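Handout 3 – Sorting and Emptying a Small Load

Hi again! These are my notes for the laundry unit of the home skills course at Latthorpe. I've typed them up pretty much the way I say them in class, so if you were there in December you can skim. Bring the handout to the practical anyway, and a pencil.

## Before anything goes in

I sort on whatever flat thing I can find. Darks in one heap, colors in another, and anything that sheds goes off by itself (towels, mostly, and that one fleece everybody owns). Black cloth gets handled separately in my class because it shows every bit of lint, and I'm the one who has to look at it afterward.

Then check each piece. Run your hand along the seams, feel for pockets, shake it once. Zippers closed, snaps open. If it's balled up, pull it apart now – a bunched sleeve comes out of the wash still bunched, and the middle of it hardly gets rinsed.

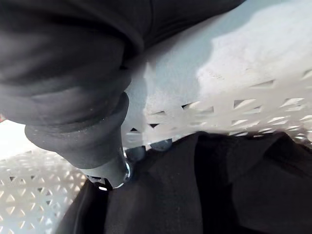 **Should black clothes be turned inside out?**
Turn them whenever the outside is the side you care about, so the rubbing happens on the inside of the fabric.

For the spin, I use 400 on anything delicate and go higher on cotton. Your own dial may have different steps, so pick the closest one down. Write what you used in the load log (page 532 of the big Tellireck binder, the one with the broken ring).

## Taking it out

This is the part people rush! My routine:

1. Put a basin within arm's reach of the machine, before you open the door.
2. Take out one piece at a time. Two at once and they tangle, and then you're standing there untwisting a shirt from a pillowcase.
3. Open each piece up a little and look it over.
4. Darks on one side of the basin, everything else on the other, or use two basins if you have them.
5. Feel around inside the drum for socks. Then do it again.

A chair makes a perfectly good stand for the basin. I like a wide, shallow one because I can see what's in it and I'm not bending to the floor every time. Check that it sits steady on the seat before you load it up, especially if the basin is bigger than the chair.
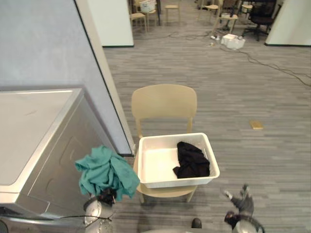

*Đinh*

## Things you asked me last time

Several of you wanted to know whether a crumpled piece has to be folded right away. Not folded, no, but do shake it out and lay it flat or hang it. Ten minutes in a heap is fine and a whole afternoon is how you end up ironing.

Colored cloths – the cleaning kind – can share a load with each other but I keep them away from clothes. Wash a new one alone the first time in case the dye runs.

## For the practical

- Read the sorting chart on the back of the Skelik sheet.
- Bring one dark item and one colored cloth from home.
- Sign up for a slot outside room 691. Slots are about half an hour each, and please write your name so I can read it.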